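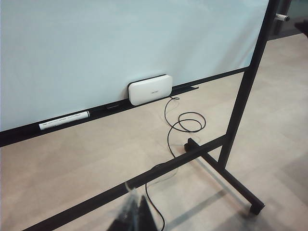 How long is the Clustau Ridge Path and how many days should I allow?

The path runs 22 miles from the Futholm road end to the bridge at Mathebula. Fit walkers with light packs take two days. Three is more usual with a full pack, as the middle section is slow underfoot and the high point at Clustau Top comes after a climb of almost 350 metres from the last reliable water.

Can I walk it in either direction?

Yes. The waymarks face both ways. Going north to south puts the steep ground on the first day. Going south to north leaves it until last, and the descent to Futholm is hard on the knees with a heavy load.

Where can I camp?

There are two recognised sites. Tamier Flat is beside the stream at mile seven and has level ground for nine small tents. The second is in the trees below Clustau Top, at mile 15. Please do not camp on the ridge between them. The soil is thin and the grass does not recover.

Do I need a permit?

Not for walking. Groups of more than eight who intend to camp should write to Senyo Yakubu at the path office two weeks beforehand, giving dates and numbers.

Is there water on the route?

At Tamier Flat, at the ford at mile 11 and at a spring 341 paces past the second stile on the southern descent. The spring is marked with a blue post. The ford is the last reliable water before the top. All water should be boiled, filtered or treated.

Which map should I use?

The path office sheet, second printing. The first printing shows the old line across the bog at mile nine, which was closed when the boardwalk was taken up. The path now keeps to the east side of the wall. If you have a GPS track from before the change, the same applies.

Are fires allowed?

Stoves only, at both sites. Stand them on bare ground or flat stone.

Can I bring a dog?

Yes, on a lead wherever there is stock. Four of the stiles have no dog gate and you will need to lift the animal over.

When is the path closed?

The section from mile 12 to Clustau Top is closed for the whole of November for forestry work. There is no diversion. Short walks from either end are not affected.

Is there transport back to the start?

The Futholm bus is the 285. It stops at Mathebula bridge on request, twice a day, and not on Sundays. Signal to the driver clearly — the stop has no shelter and is easily missed.

Who do I tell about damaged stiles or missing waymarks?

Ffion Beddoe, at the path office. Give the mile number and the side of the wall.

Page last revised 23 September 2009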